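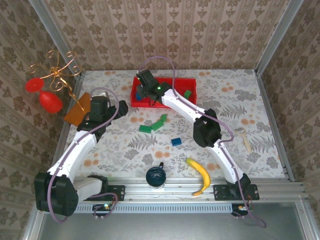

Patterned tabletop with gray leaves and peach-orange flowers, striped floral wallpaper behind.

Relocation diary, June, entry 20

The household budget for the move to Grustov was reviewed this morning at 7:30, before the bank opened. The balance available after the final rent payment stands at $1,018. From this amount the sum of $454 has been set aside for the first month in the shared house on Domínguez Street, as agreed in writing with Mrs. Myrtle Gallagher, who holds the lease. No deposit is required, provided that I give four weeks' notice before leaving.

The bus fare and the shipping of two trunks have been paid from a separate envelope and do not enter into the above.

Dimas Setiawan telephoned at noon regarding the position at Wumero. The warehouse has confirmed a start in the second week after my arrival, on the early shift. He advised that the first wages are paid in arrears, and I have planned for five weeks without income. I recorded his remarks and read them back to him for accuracy. He found this amusing.

The sale of furniture is now closed. The bed, the writing desk and both lamps were collected by Estela Huenchumán, and the proceeds came to $345. This figure is already included in the balance given at the top of this entry. The kitchen chairs did not find a buyer and have been given to the neighbors downstairs.

It was further decided that the storage unit at Zundallow will not be renewed. I had kept it for nine years, and on inspection it held chiefly winter coats, tax papers and my late aunt's sewing patterns. The papers will travel with me. The patterns go to Celeste Figueroa, who will make use of them. I remained at the unit longer than the task required and returned home after dark.

Matters outstanding: change of address at the post office, transfer of the library record, cancellation of the telephone line, one dental appointment.

Javiera Quiroga has written to ask whether the decision is final. I have replied that it is. I did not mention that I drafted the letter three times, or that at fifty-one I had not expected to be choosing a town by the price of a room. The reply was mailed at 4:15.

Supper was soup and the last of the bread. The pantry is to be used up before any further groceries are bought.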